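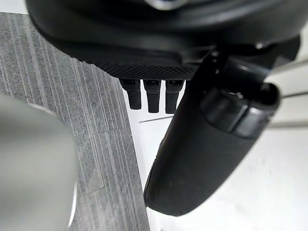 What the Cirkcombe sheriff's race looks like from the jail side

The retired deputy I met at a diner in Rudidcombe asked me to leave the name out, and then talked for most of a morning, pausing only to butter toast. We were supposed to discuss the county jail contract, and we did get there eventually, by way of fishing and a grandchild's braces.

"People vote for sheriff thinking about patrol cars," the deputy told me. "They picture somebody pulling over a speeder on the Flindside road. But most of the budget goes to the jail, and I'd bet my boat that half the county couldn't tell you where it is."

The jail was built for 349 people and held 631 one night last December, many of them waiting on a court date. Both candidates have promised a bigger building. My companion sighed at that (a long, fond sort of sigh, the kind you give a stubborn dog).

"We had two nurses for the whole place. Two! You can pour all the concrete you like out at Lougher, and you'll still need somebody to answer when a fella says his chest hurts."

I asked which candidate would get the vote. The deputy laughed, waved for more coffee and said the ballot was still sitting on the kitchen counter, under the phone bill.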